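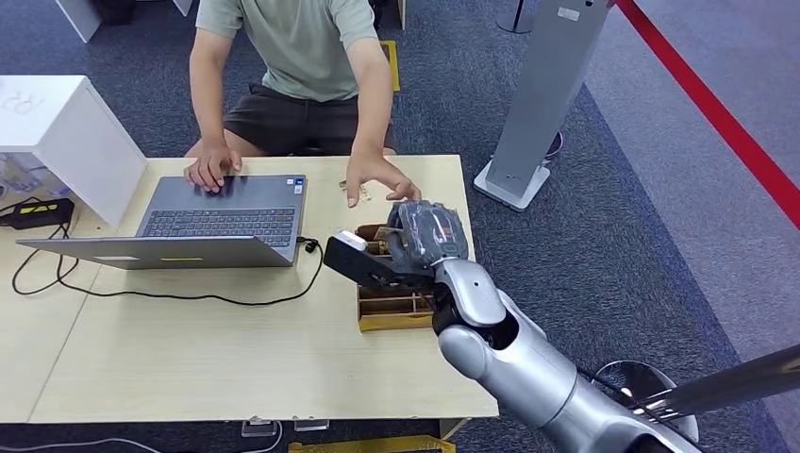 Eylül Şimşekoğlu
Technical Author, Skirkano

Section 4: First-time set-up of the Rilladis accounts package

4.1 Before you start

Set-up is done from a laptop or desktop computer with the Rilladis installer already saved to it. Tablets can be used for daily work later but not for this section. Have the following to hand:

- the licence letter
- your opening balances
- the bank sort code and account number
- 380 MB of free disk space

Note: Users moving from Tessier should complete Section 3 first. Balances exported from Tessier before the February update use the old column order and must be exported again.

4.2 Installing the package

1. Close all other programs.
2. Open the installer and choose Office or Single User. The choice cannot be changed without reinstalling.
3. Type the licence number as printed, including the hyphens.
4. Select a data folder. The folder must be on the computer's own disk.
5. Press Install. The progress bar may pause at Building Ledgers.
6. When the Finish button appears, press it and restart the computer.

Caution: Do not place the data folder inside a folder that is copied to online storage. Two copies of the ledger file open together will damage the index.

4.3 Creating the company file

1. Log in as Manager. The password field is blank at first log-in.
2. Enter a new password when asked and write down the recovery word.
3. Open File, New Company.
4. Enter the trading name and the first day of the financial year.
5. Choose a chart of accounts. The Short chart has 63 codes and the Full chart has 259.
6. Press Save.

Note: Codes can be added to the Short chart at any time. Codes in the Full chart can be hidden but not deleted.

4.4 Entering opening balances

1. Open Ledgers, Opening Balances.
2. Enter each balance in the debit or credit column. Leave nil balances empty.
3. Check that the Difference box reads 0.00.
4. Press Post.

If the Difference box shows any other figure, Post is greyed out. Press Hold to keep the entries and return to them later.

Caution: Posted opening balances can only be altered by journal. See Section 7.

4.5 Linking the Ultico bank feed

The feed is optional. Error 19 means that the sort code has been entered with spaces. Remove them and press Retry. For all other errors, see Appendix B.

Issue 2, April 2018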